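Pestden Support Forum
Board: Perception and Planning
Topic: Grasp state lost when both hands hold the same cord

dukham_integration
Posted 28 November 2018
Our group is evaluating the Zirkus planner on two-handed work with thin, flexible parts. The hand tracker performs as documented on rigid parts. When both hands close on one bundle of string, the state estimator reports a single grasp and the planner drops the second arm from the task graph. We reviewed 181 recorded episodes and found the fault in 128 of them. Is there a supported setting that keeps the two grasps separate?

pestden_moderator
Please state the release number and the merge distance in your configuration file.

dukham_integration
Release 2, with the merge distance at its default of 20 mm.

subramaniam_lab
The default is the cause. Contacts closer together than the merge distance are treated as one grasp. We recommend reducing the value until fingertips on the same cord are resolved as separate contacts. Our own installation has run this way since May without a planner fault.

zirkus_user_west
I must disagree with the previous reply. A smaller merge distance corrects the count, but it also divides a single pinch into two grasps whenever the thumb is hidden. The planner then assigns an arm that is not needed. The correct remedy is to label contacts by forearm before they reach the merge step.

subramaniam_lab
Forearm labels require that both arms remain in view. This cannot be assumed for every camera position.

zirkus_user_west
It can be assumed for a head-level view of desk work, and that is the case under discussion. The label should be optional and should fall back to distance when an arm is lost.

pestden_moderator
Both positions are noted. The request for an optional forearm label has been entered in the tracker. The original poster is asked to attach one frame in which the hands meet on the cord and both forearms are visible.

dukham_integration
The requested frame is attached. The white strings on the desk behind the hands and to the right should be masked before any cord segmentation is run.
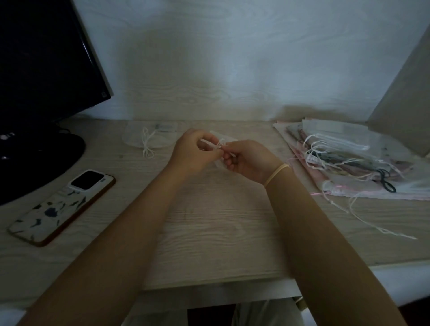

Source: dukham_integration, forum attachment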